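Petotier Room Notes — README
Last updated September 29, 2021

Hi! I keep this folder for the Petotier room, the one with the curved brick wall, and it covers the tidying side of things: what lives where, what gets emptied, what I call each item in the logs. The file names follow the old Estance style, so "bin" always means the small white one with the lid and never the big ones out back.

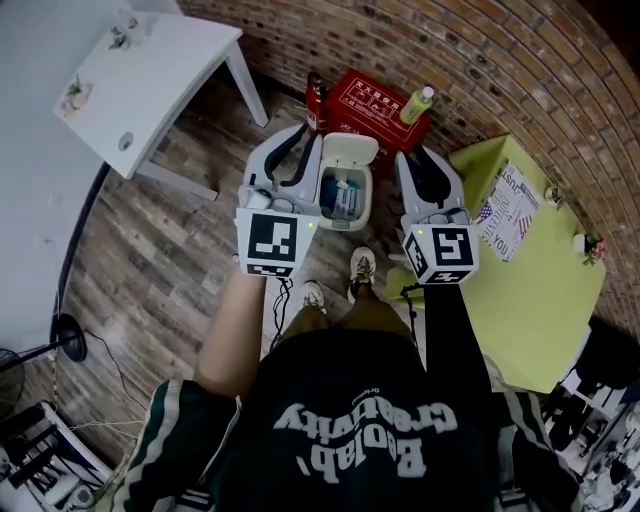
Bins get their own log, and I'm fussy about it (sorry, I like a good bin log). Lid state goes first, then contents, then where it's standing. So for the little white one with its lid flipped open and blue and white items inside, I'd write "open, blue/white, floor" and move on. The red box and the extinguisher next to it go under "safety" — please don't file them with the furniture, I spent a whole evening undoing that.

Tables are listed by color, white or lime-green. Plants and flower ornaments go with whichever table they're on.
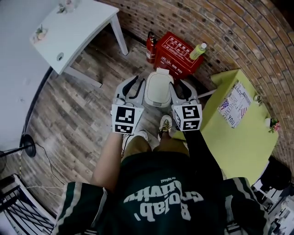 Bottles are still a mess in my lists. I started out sorting them by cap color, then switched to the color of what's in them, so you'll find 2 systems side by side until I get to it in October. If you're merging with the Macapagal or Ciltano folders, keep my bottle entries separate for now. Corrections are very welcome — just add a line at the bottom of the log.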